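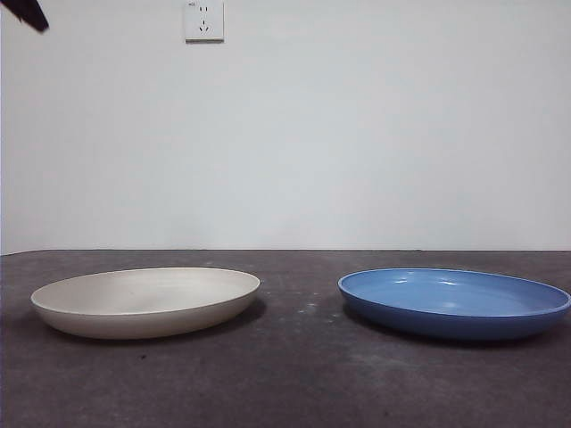 **Ticket 1103: Early show at Drumstead reports sold out with seats left**

Status: Resolved
Component: Mostex Box Office, seat holds
Reported by: Beathag Gunn, Drumstead Comedy Club
Assigned to: Costel Mocanu

**Report**

The early stand-up show in the Dalgleish Room stopped selling online at 4:40 p.m. Room capacity is 218. The door list shows 153 paid. The public page says "Sold out" and the waitlist form is open. The late show, same room and same headliner, sells normally.

**Steps already tried by venue**

- Unpublished and republished the show
- Cleared the page cache
- Created a test order from the back office (failed with `NO_INVENTORY`)

**Log**

4:58 p.m. — CM. Reproduced. Paid orders match the door list, so the count itself is good. The remaining 65 seats are all in state `HELD`.

5:10 p.m. — CM. Holds belong to the promo code POSCOMBE, set up for the touring package that includes the opener and the host. The code was entered with the release time blank. Mostex treats a blank release time as "never" and lets the hold grow as the allocation is edited. It was edited 3 times in March.

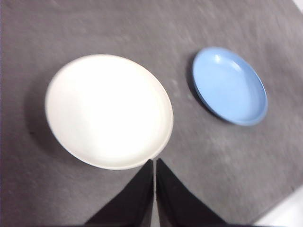

*Two plates on a gray surface, the larger one white.*

5:16 p.m. — BG. Poscombe only asked for a small comp block for the acts' guests. Their names are on the paper list at the door. OK to release everything else.

5:22 p.m. — CM. Set the release time to 5:25 p.m. and saved. The hold did not clear. The scheduler skips any show whose doors time is within two hours, and doors are at 6:30.

5:31 p.m. — CM. Ran a manual release from the admin console:

`holds release --show early --code POSCOMBE --force`

Seats returned to general sale. Test order completed and voided. Waitlist closed.

5:40 p.m. — BG. Public page shows seats. Two real orders in. Please check the late show for the same code.

5:44 p.m. — CM. Checked. The code is not attached to the late show.

**Cause**

Blank release time on a promo hold, combined with repeated allocation edits.

**Follow-up**

- Make release time a required field on new holds (CM)
- Re-enter the Poscombe guest block as comps before doors (BG)
- Add the two-hour scheduler cutoff to the venue setup page — it is currently only in the admin notes (CM)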